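White Tables: Who Are They For?
Speaker notes, Busisiwe Chauke
Osumthorpe workspace meetup, February

Opening (keep it short)

Ask who has a white table at work. Then ask who picked it. Expect fewer hands.

My position: I don't buy most of what gets said about white tabletops. "It makes you focus" is on the second page of the Lollik catalog and there is no source for it. I wrote and asked. I got a discount code back. 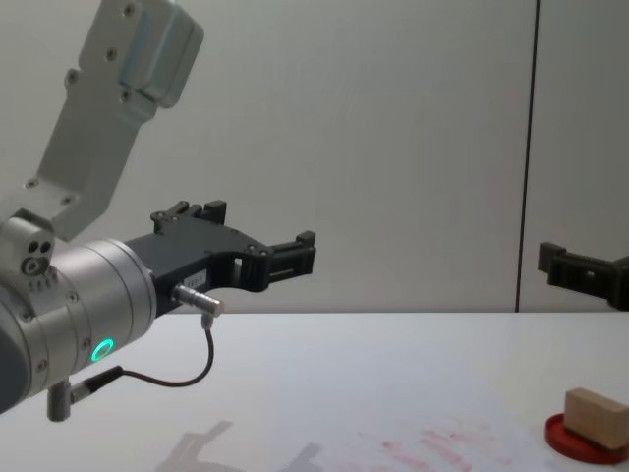 Claim one: white shows the dirt, so you clean more

Maybe. At Carkesia we had 42 desks, all white, and a cleaning rota that people signed without cleaning. The coffee rings were very easy to see. They stayed where they were.

Pause here, let the Carkesia people groan.

What I will grant: if you drop a small dark screw on white, you have a fair chance of finding it. On the old oak benches at Adams we used to go over the top with a magnet.

Claim two: a pale wall behind it calms the eye

Ask the room: calms it compared with what? The survey everyone passes around had 56 replies, and it asked people who had just paid for the repaint. I would like my wall to be calm too if I'd spent 1,000 dollars on it.

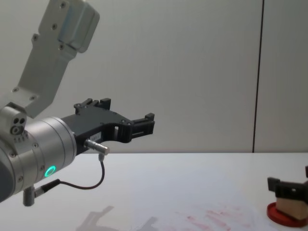
White surface, pale wall.

Glare is my real complaint. White under a bright ceiling light gives me a headache by 3 p.m., and pale paint behind the table bounces more of it back. Matte helps a little. Moving the lamp helps more and costs nothing.

Claim three: plain means flexible

Skip if running late.

Plain means the argument about where things go gets put off. Somebody still has to decide where the cables run and where the paper sits.
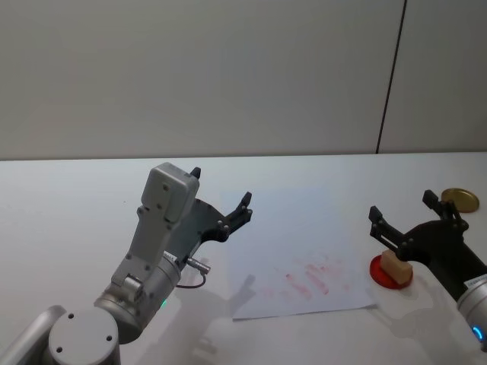
So before you order, borrow a white top for 2 weeks and do your normal work on it. Keep the old one in storage. If you miss it, there's your answer, and the catalog can't help you with that.

Questions. If the Lollik rep is in, let him go first.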